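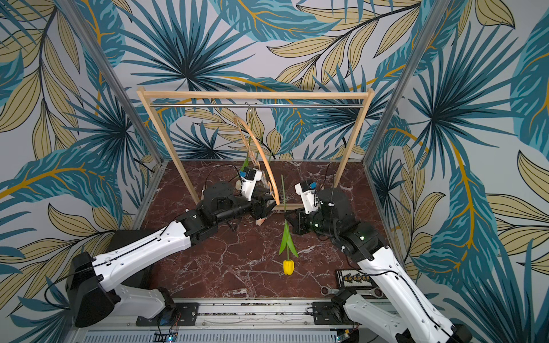

1. Purpose of the Project

The Wurnine display project was carried out by students of the Interior Display course at Bromham. The course requires each group to plan, furnish and document a small setting in which an everyday household item is given a second use. The group chose a wooden clothes rack and set out to use it as a stand for hanging tulips head-down, as is done with cut flowers in many homes and shops. The project proposal was accepted in March.

2. The Setting

The rack is made of light wood, with a shiny metal rod below the top crossbar. It stands on dark red marble with pale veins. The walls are covered in a tropical leaf paper, which the group selected after comparing it with a plain gray paper from Panell. The plain paper gave a calmer result, but in the trial layouts the green stems looked dull beside it. The leaf pattern was kept, although two members of the group recorded their objection that a narrow stem is hard to pick out against printed foliage.

The total budget was 200 dollars. The wallpaper took the largest share of this amount. The rack was lent by the Dunbar workshop and will be returned there at the end of the course.

3. Method of Hanging

A curved hanger is hooked over the metal rod, and small clips are attached to it. The tulip is held by a clip at the stem end so that the bud points down. Before hanging, the flowers are laid on the marble, where the stems can be compared for length and the leaves spread out by hand. A stem that is too long for the rack brings the bud into contact with the marble, and the group therefore agreed to keep a clear space of about 5 centimeters below each bud. This rule was difficult to follow with the curved hanger, as the height of a clip depends on its place along the arc.

The position of the hanger on the rod was also tested. Placed toward one of the uprights, it left the rest of the rod bare and drew attention to the bare part. A central position was adopted for the final layout.
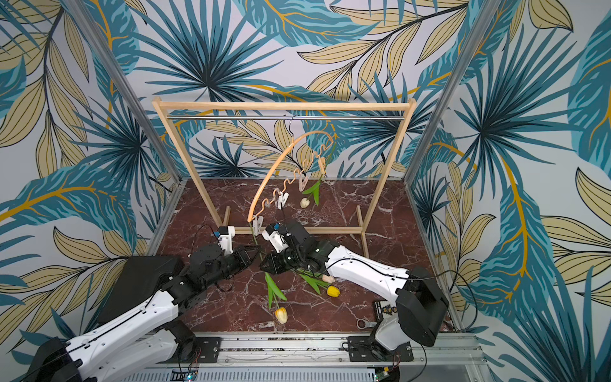
Jean Jardine asked in the review on 23rd September whether a straight hanger would have solved the height problem at the outset, and suggested that the final report compare the two. The group accepted the comment. A straight bar would keep the clips level, and stems cut to one length would then hang evenly. The curved form was preferred for its appearance, and the report should have stated that this choice was made at the cost of an even line.

4. Color

Yellow and creamy white blooms were chosen, as both stand out against dark red. Strong light on the polished marble reduced this contrast in places. The group did not have time to test a matte covering and lists this as open work.

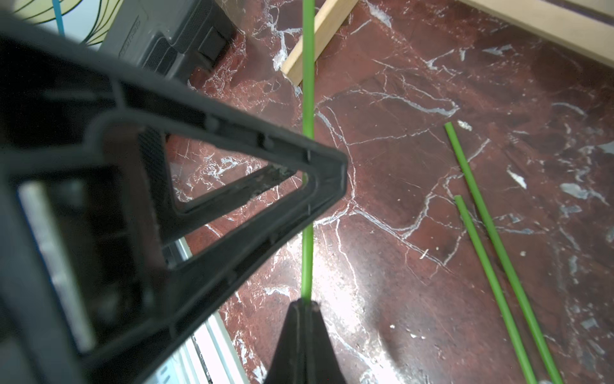
Figure 3. Thin green rods at the marble floor, with glare on the polished surface.

5. Remaining Work

The straight hanger is to be tried with the same clips. Measurements of clip height will be added to the appendix, together with the receipts for the wallpaper.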